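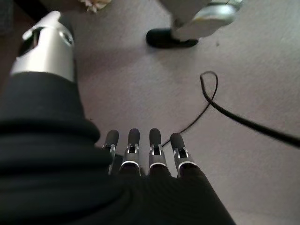 El sillón Tallimero es un asiento tapizado para dormitorio, de respaldo redondeado y base que baja casi hasta el suelo. Lo hemos pensado para las personas que desean un lugar cómodo para leer, para ponerse los zapatos o para dejar la ropa del día siguiente, sin ocupar mucho sitio al lado de la cama. En un suelo liso el sillón se mueve con facilidad, pero recomendamos levantarlo entre dos personas y no empujarlo por el respaldo.

Tapizado
La tela gris tiene una textura parecida al fieltro y es agradable al tacto también en invierno. Combina bien con paredes de color beige y con madera clara. El respaldo y los brazos forman una sola curva, por lo cual no hay esquinas duras a la altura del codo. El asiento es plano y bastante firme. Si usted prefiere un asiento más blando, le aconsejamos probar antes el modelo Poderlow, que tiene la misma forma pero otro relleno.

La tela se puede pedir en 12 colores. El gris está siempre en almacén y los demás se fabrican por encargo. Antes de decidir el color puede solicitar una muestra, que enviamos por correo sin coste. Los tonos pueden variar un poco entre una muestra y el sillón terminado, así como entre la pantalla de su ordenador y la realidad.

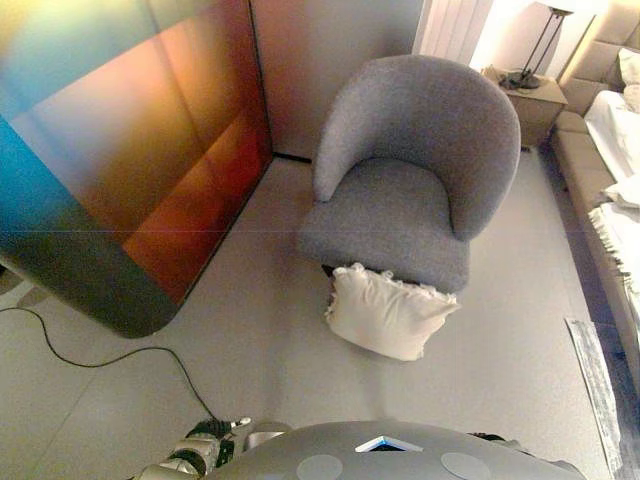
Cojín
El cojín cuadrado de color crema, con volante en los bordes, pertenece a la serie Minhas y se vende por separado. La funda se quita con una cremallera y se lava a mano, con agua fría. No se debe planchar el volante directamente; es suficiente estirarlo con los dedos cuando todavía está húmedo.

Limpieza y cuidado
Pase la aspiradora una vez por semana con el cepillo suave, sobre todo en la unión entre el asiento y los brazos. Para las manchas utilice un paño blanco con poca agua y jabón neutro, siempre desde fuera hacia el centro. No use lejía ni productos con alcohol. El sillón no se debe poner pegado a un radiador, y es mejor evitar el sol directo de la ventana durante muchas horas.

Entrega
El sillón llega montado, en una sola caja de cartón. Pesa 28 kg con el embalaje. Le rogamos medir antes la puerta y la escalera, y en caso de duda escribirnos con las medidas. El transporte hasta el portal está incluido en el precio; la subida al piso se puede añadir en el momento de la compra. Para los colores por encargo, le comunicaremos la fecha de entrega después de confirmar el pedido.

Garantía y devoluciones
Garantía de 2 años para la estructura y las costuras. El desgaste normal de la tela no está incluido. Los sillones de color gris se pueden devolver en su caja original y sin señales de uso. Los fabricados por encargo no admiten devolución, excepto por defecto.

Fabricante: Dalley
Modelo: Tallimero
Referencia: 3201
Color de almacén: gris
Cojín Minhas: no incluido
Ficha actualizada: 09/09/2020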